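Talk notes -- Gramholm evening series
"Where do you put it down? The case for the empty table"

Slide 1. Hello and thanks

Say hi, thank Feven Tefera for the invitation and for getting the projector going. Mention the train in from Altport if there's time. Don't start with the title, start with the keys.

The keys: you come in the door with your hands full. Where do they land? Ask for shouts. Wait for them! People always start slow and then it gets loud. Chair, fridge, windowsill, top of the washing machine. Repeat the good ones into the mic so the back row gets them.

Slide 2. Landing spots

What I love about this question is that every home has an answer and hardly anyone picked it on purpose. The spot just grew. Tell the story of the Doležal apartment -- 11 square meters of kitchen, a gorgeous long counter, and the whole family doing homework, bills and bread dough on one corner of it because the rest had filled up with mail and chargers. They wanted a bigger kitchen. We spent a Saturday-style cleanup on it instead and they got most of a counter back.

Slow down here. This is the part I rushed in April.

Slide 3. Surfaces we work on, surfaces we store on

A shelf is for keeping things. A table is for doing things, and then for clearing off again. Trouble starts when a table quietly turns into a shelf, and it happens one envelope at a time.
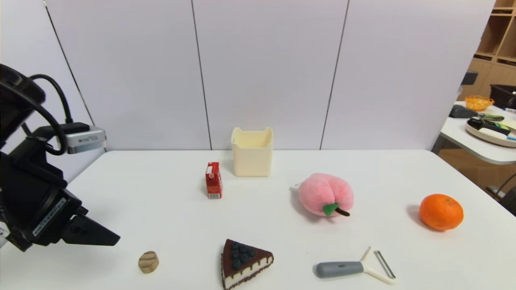 So, the evening reset. Pick one surface, just one, and bring it back to its starting point before bed. I set a timer for 20 minutes the first week and never came close to needing it. Dušan Halás does his while the kettle heats up, and he swears by keeping a basket at the end of the table for anything that belongs in another room. Steal that idea, it's great.

Slide 4. Try it now

Handout time. Everyone sketches their main table from memory and marks what lives on it. Pairs, 2 minutes each, then swap. Walk around the room! Last time I stayed up front and missed all the best conversations.

Ask: which thing on your sketch has been there longest? Which one would you miss?

Slide 5. Living with other people

Expect a question on this, so get in first. You can't reset somebody else's pile. Give them a drawer or a tray that's all theirs and leave it alone, even when it overflows. Use the Zikavard workshop as the grown-up version -- shared benches, and each person has a crate underneath. Whatever is left on the bench at closing goes in the crate, no notes, no grumbling.

Slide 6. Questions

Leave this one up. Handouts are by the door, extra pencils in my bag. If it's quiet, ask who shouted "washing machine" and get them to tell us more.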